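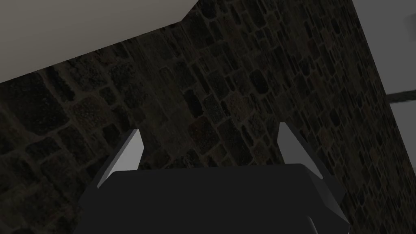

1 min read

1/ Spent my whole evening in the sim collecting demos for Jamus, our little home robot policy. 176 episodes saved so far, goal is 514, send snacks

2/ Wrist view and head view get logged together. Head view has the big handle, the glass shelves, all of it! 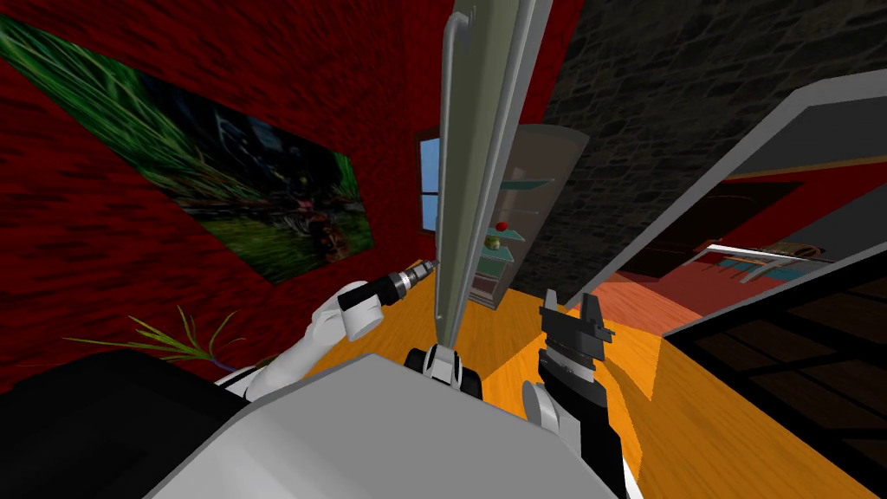

3/ Reset rule: I start every take from a different arm pose now. Loss looked way too good before, so I'm suspicious of my first batch 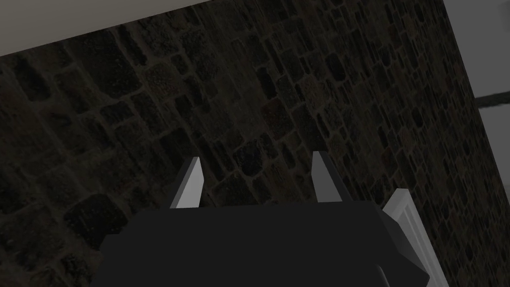

Matúš Jelínek: are you keeping the failed takes too?

Yep, separate folder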